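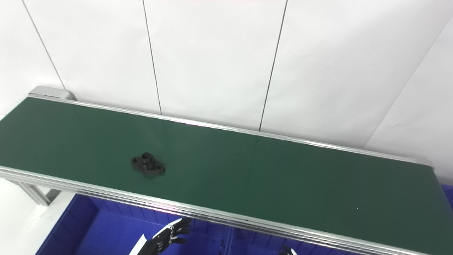 Print this page | E-mail this page

2020-02-28
By the Evmont product desk

Every supplier of sealed bearing grease promises that you can fit it and forget it, and we have never quite believed them. Usoven 4 is the grease we stock for mounted bearings, and the maker's sheet claims it will last the life of the bearing, a phrase that could mean almost anything. If you run a belt conveyor with rollers at each end, or replace oval two-bolt flanges like the black one lying on the green belt, you will have heard the same promise from three other firms. Ask them whose life they measured.

What we can say is more modest. Usoven 4 is a lithium grease, mid-brown, with a mild smell. It comes in a 400 g cartridge that fits the Björklund lever gun and most others. Boxes hold 12. It pumps well in a cold shed, though the maker's lower temperature limit looks hopeful to us and we would not plan a winter around it.

The sheet also says "up to 131 per cent longer between top-ups". Longer than what? We asked in May and were sent the same sheet again. Until we get a proper answer, stick to the interval in your machine's handbook.

Do not mix it with polyurea greases. Grerkham's blue grease is one of these, and the two turn soupy together. Clean out the old stuff first, wipe the nipple, and stop pumping when you feel the pressure rise. Too much grease ruins seals as surely as too little.

Sold by the cartridge or the box. Unopened boxes can be returned. Part-used cartridges cannot, whatever the sheet says about satisfaction.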